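24 août 2024

Bon, je m'y remets, j'avais promis d'écrire un peu chaque soir et j'ai sauté toute la semaine. Journée bouteilles. Encore ! J'en ai rêvé cette nuit, je crois, de cet orange-là, avec l'étiquette bleue et blanche. 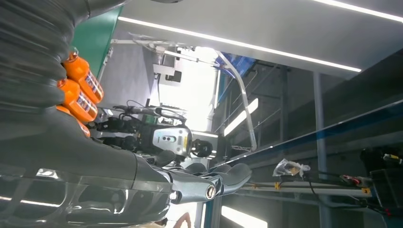
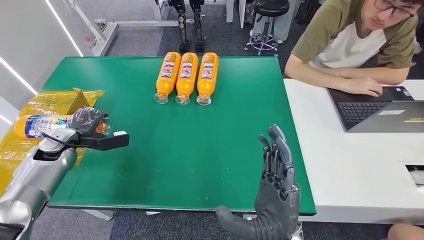
Nabila Osman est passée me chercher tôt et on a parlé de rangement pendant tout le trajet (on est devenues passionnantes, toutes les deux). Elle voudrait qu'on couche toujours les bouteilles, bouchon vers soi, bien parallèles. Moi je les préfère debout, ça prend moins de place et je lis mieux les étiquettes. On s'est chamaillées là-dessus jusqu'au parking de Ralutden, et puis à midi elle m'a offert un café, donc j'ai cédé. Provisoirement.

Ce qui m'agace, c'est que le vert de la table me plaît de plus en plus. Je me suis surprise à chercher un tapis de la même couleur pour mon bureau, et j'en ai trouvé un chez Sadholm à 18 euros. À commander avant septembre, sinon je vais encore oublier.

Mal au dos ce soir. Il me reste quatre cartons à trier à la maison et aucune envie d'y toucher. J'ai mangé des pâtes debout devant l'évier, appelé maman, arrosé le basilic qui fait vraiment la tête. Demain, penser à rendre la clé de Nabila et à racheter du scotch.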